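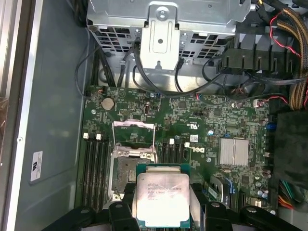

Marnport asked at the morning handover whether the scan-to-folder fault was the same one that was closed in spring, and if so why it had been closed. The answer given on the call was that the symptom matches and the cause does not. The spring fault was an expired service password. The current one is described below.

Drovdale Service Desk > Closed Tickets > Scanning and File Shares
Print this page | E-mail this page
November
Posted by Drovdale Service Desk

Summary: Long scan jobs from the Marnport records room do not arrive in the shared folder. Short jobs arrive normally.
Affected: Zaidi capture server, Boltance file store, Marnport scanners
Priority: Normal, raised to High on Monday
Status: Closed, workaround removed

Reported symptom

User scans a batch at the panel. The scanner shows "Sent". The Zaidi queue shows the job as "Delivering" and it stays there. No file appears in the shared folder, or a zero-byte file appears with the right name. Restarting the Zaidi delivery service clears the queue, but the job is then marked "Failed" and has to be scanned again. Batches of up to 50 pages go through. Longer ones fail most of the time, and color fails more often than black and white.

Log

09:10. Checked the service account. Not locked, password valid, group membership correct. Logged on with it from the capture server and wrote a text file to the share by hand. File arrived at once.

09:35. Checked free space on the Boltance volume. Plenty left, no quota on the folder. Snapshots are running on schedule and do not overlap with the failed jobs.

10:05. Asked the site to repeat a failing batch with text recognition turned off. It went through. Same batch with recognition turned on: stuck. This points away from file size, as the file without recognition was the larger one.

10:40. Turned on detailed logging for delivery. The Zaidi server opens the connection to the share when the job starts, creates the empty target file, then runs text recognition, and only then writes the data. On a long batch the connection carries no traffic for the whole of the recognition step.

11:15. Ran a capture on the server side during a stuck job. Connection set up, file created, then silence. When the write begins, the server sends and gets no reply. It retries until it gives up. There is no reset from the file store. The file store log shows no error either, and lists the session as open and idle.

11:50. Something in the path is dropping the session without telling either end. Capture server and file store were on the same network until the file store was moved in the last maintenance window. They are now on separate networks with the site firewall in between.

13:20. Firewall rule for file sharing found. It was copied from the guest web rule when the move was done, and it carries the idle timeout from that rule, which is 60 seconds. The firewall silently discards packets for sessions it has already removed.

13:30. Timed the recognition step on a job that works and a job that fails. The failing job spends longer than the timeout in recognition. The working job does not. Consistent with the capture.

14:00. Workaround applied on the Zaidi server: delivery set to write to a local spool folder, with a scheduled copy to the share. Site told to expect a short delay before files show up.

15:45. Site reports that long batches are arriving. Zero-byte files from the morning left in place for now, as the names are needed to work out what has to be scanned again.

Change

Firewall rule replaced with a separate rule for the file store, with the idle timeout set to 2 hours. Logging of expired sessions turned on for this rule. The guest web rule was left alone.

Spool workaround removed after the change. Scheduled copy task disabled and then deleted. The local spool folder was checked for leftover files before deletion. It held 2, both already present on the share with matching checksums.

Test after change

Long color batch, recognition on, direct delivery: arrived complete.
Long black and white batch, recognition on: arrived complete.
Short batch: arrived complete, no change in speed.
Capture repeated on the long color batch: idle period present, write accepted on the same session.

Open items

Zaidi support confirms that creating the target file before recognition is by design in this release. A setting to delay it is planned but has no release date. No action on our side.

Other rules copied during the file store move have not been reviewed. Separate ticket raised with the network team, linked to this one.

Site has the list of zero-byte files and will delete them once the batches have been scanned again.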